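Parcel counter refit, Potville depot -- speaker notes
Session two, Tuesday, room 21. Anselmo Castaño presenting.

Slide 1. Scope. Self-service drop-off only. Staffed counters at Dendholm are handled in the afternoon session. State the sample: 208 drop-offs logged at Potville in March, one station, no staff prompting.

Slide 2. Label orientation. The instruction is printed on the front panel of the black housing: 请将面单, then 朝上放置 on a yellow stripe. Read it out in English -- place the shipping label, facing up. Pause for the room to look at the contrast between the two lines.

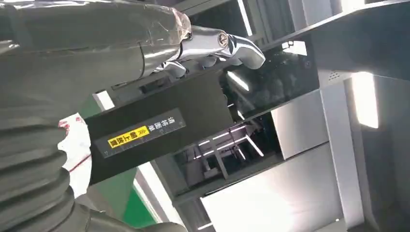 Of the 208, 76 were presented label down or label sideways on the first attempt. Do not call these user errors. The log records orientation only and has no field for cause. Catar asked for larger type; Oral asked for a second language. Both requests are open. Give each one sentence and move on.

Slide 3. The plate. Dark gray, white markings. Ruler scale along the left edge, wireless symbol near the middle. Point to 20, 25 and 30 in turn. Explain that a printed scale gives the customer a reference before the parcel is let go. Units are covered in the handout, so skip them unless asked.

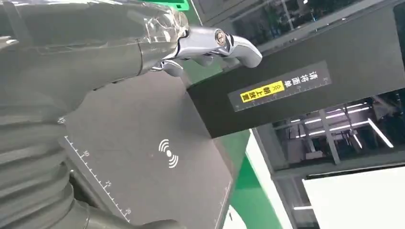 Reading time: 2 min

Slide 4. Placement against the scale. Recommendation: state the starting corner in the written instructions and use the same wording at every site. Current wording differs between Potville and Dendholm. Show both versions, Potville first.

Slide 5. Cleaning. Dry cloth on the plate, once per shift. Check tick marks for wear at the same time and enter the result on form 445.

Questions. If asked about cost, refer to the handout -- page two, lower table. Collect the sign-in sheet before the break.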